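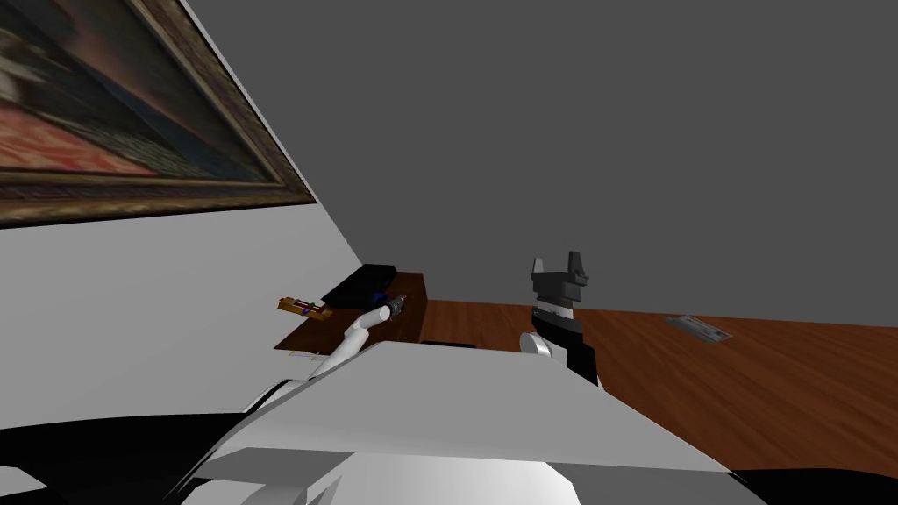 Week 5: What does a survey of happy customers tell us?

Reading for this week: the Workneh chapter in the course pack, plus the two-page leaflet from Soltar. Bring both to class. Mark up the leaflet in pen.

The claim

Soltar sells a sleep tea. The leaflet says that nine out of ten customers "slept better within two weeks." It gives a sample of 1,000 people, and most readers stop there, as 1,000 sounds like plenty. I'd like you to keep going.

First question: who was asked? The small print says the survey went to people who had re-ordered the tea. Someone who tried it, lay awake and threw the box out was never on the list. You could survey a million re-orderers and the problem would still be sitting there. A bigger sample gives you a sharper picture of the wrong group.

Second question: better than what? There is no comparison group. People tend to buy a sleep product when their sleep is at its worst, and bad stretches usually ease off by themselves. This is regression to the mean, which we covered in Week 3. If you skipped those notes, read them before the tutorial, as I won't be going over it again.

Third question: what did "better" mean to the person ticking the box? The leaflet doesn't print the wording. I wrote to the company and asked for it. The reply thanked me for my interest and included a discount code.

Terms you need

Selection bias: the people in your sample differ from the people you want to talk about, in a way that matters to the answer.
Survivorship: a kind of selection bias where the failures have dropped out before you start looking.
Leading question: wording that nudges the answer. "How much did it help?" assumes that it did.
Baseline: what would have happened anyway.

A word about Workneh

Mihret Workneh is kinder to customer surveys than I am. She argues that a poor survey is still worth having if you treat it as a starting point for better work. Fair enough, but I have yet to see the leaflet that treats itself that way. Read her section on follow-up studies and decide for yourself whether the Drerketti example holds up. I think it leans too hard on one town with an unusually high response rate, and the chapter never explains how that rate was reached.

Berhanu Tesfamariam's short reply, printed after the chapter, goes too far in the other direction. He would throw out all self-reported data. That would leave us with very little to say about pain, mood or sleep, and he doesn't offer a way around it.

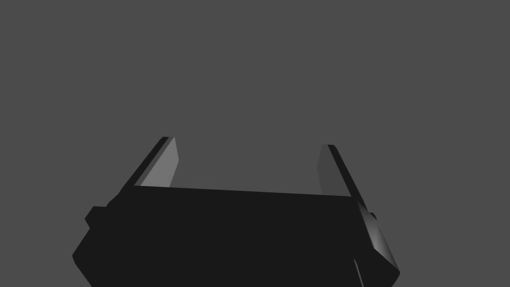 TUTORIAL TASK

Work in pairs. Rewrite the Soltar survey so that it could, at least in principle, come out badly for the company. You will need:

1. A way of choosing people that includes those who gave up on the tea.
2. A comparison group, and a sentence on how people end up in one group or the other.
3. No more than 15 questions, in plain words, none of them leading.
4. A result, written down beforehand, that would change your mind.

Most pairs get stuck on item 4. Vague answers such as "if it didn't seem to work" will be sent back.

Drita Petkov is taking the tutorial and will collect one page per pair. The written version is due in June and counts for 15 per cent of the unit. Late work loses marks in the usual way.

Next week: before-and-after charts, and why the "before" is so often a bad month.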